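From: Vija Lapiņa
To: workshop-packing list
Subject: Re: [packing] Clear bags, which gauge for small parts?

Starkalau wrote:
> We are down to the last carton of the thin bags. Before I reorder
> from Sandier: do we stay with the same gauge or go up one? Two
> people told me the thin ones split at the side weld.

Go up one. I filled 200 of the thin bags with the hinge sets in June and 33 split, nearly all at the weld and close to the bottom corner. The next gauge up, same count and same contents, gave no splits. It is stiffer to open, and the mouth tends to stay shut until you rub it.

Keep the bags clear. The frosted ones from Jomudum hide a missing washer. Against a teal surface, a clear bag is still easy enough to make out:
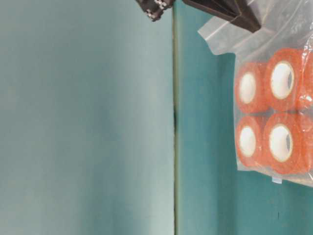 Clear plastic bag against the darker teal panel, right of the seam.

On closing: fold the top over twice, then staple through the fold. One fold lets the screws work their way out in transit. Leave enough empty bag above the contents to hold it by.

The Vītola shelf has 47 thin bags left. Use them for paper labels and instruction sheets only. Please don't mix the two gauges in one carton, they are hard to tell apart once flat.

Vija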